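Unit 4: Routine care of the two-arm bench cell

The notes below apply to the Pulard bench as installed in the Nornitz teaching lab. Read them with the Foneo controller sheet before the practical.

4.1 Base mounts
Both arms are fastened to the grooved aluminium rail along the front of the table. Check the mount bolts with the arms parked and the supply off. A loose mount shows up first as a drift in taught positions, usually at full reach. Do not re-teach until the bolts have been checked.

4.2 Cables
Each arm carries its cable outside the links. Leave enough slack for the wrist to turn through its whole range. Too much slack and the loop can catch on the rail or on the other arm. Move each joint slowly by hand, end to end, and watch the cable at the elbow and wrist.

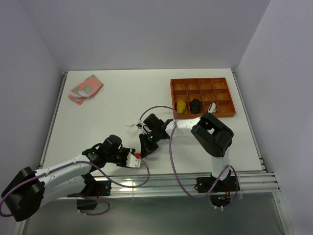
Where a loop pulls tight before the joint reaches its stop, free the clip nearest the base and feed more cable forward. Refit the clip and repeat the movement. Replace any cable with a split jacket; tape is not accepted.

4.3 Grippers
Clear the tabletop of thread and lint before closing the fingers. Fibre from cloth tasks collects in the finger joints. Inspect every 1000 cycles and enter the reading in the Tan log.

4.4 Restart
Supply on, left arm first. Home one arm at a time. If error 152 appears, switch off, wait 2 minutes and go back to 4.2.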